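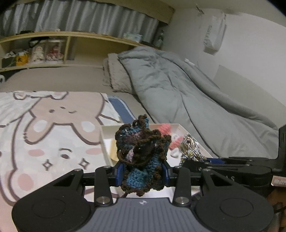
The Yarn Pile Problem

Crochet is good for you. I have been told this by two podcasts, one dentist and the side of a Praseck yarn bag, which also promised "mindful stitches in every skein." I bought the bag. I am not yet mindful.

What I do have is a box. Every person who takes up a hook ends up with one, a white box on the bed with a pink thing in it, a twist of cord saved for later and some small piece that was going to be part of something. Blue yarn runs into purple and lavender, a brown edging curls up into loops, and a tail hangs off the bottom waiting to be woven in. Is it a flower? A coaster? The pattern sellers would like you to believe it doesn't matter.

Merja Lindqvist thinks it does. She taught evening crochet classes for five years and has little patience for the wellness talk. "People come in wanting to relax and they leave with half a coaster," she told me. "Then they buy more yarn, because buying it feels like making something."

The industry is happy to help. Zikby, the pattern app, lists 1191 designs under "quick makes." I tried three. The quickest took me most of a weekend, and I'd call the result a bookmark only if the book were very large. Misteo sells a starter kit with 200 stitch markers in it. I have used four, one of them to close a bag of chips.

Lindqvist's advice is dull, and I suspect it's right. Keep one box, with a lid that shuts. Weave in the tail on the day you finish the edging. If a small piece has no job by November, pull it out and wind the yarn back up. She does this herself, without ceremony, in front of the television.

I asked whether that wasn't a little sad, all that work undone.

"It's yarn," she said.

I went home and unraveled two squares and something that may once have been a leaf. It took nine minutes and I enjoyed it more than making them. The cord I kept. It's good cord, and I'm fairly sure I'll need it for a bag handle.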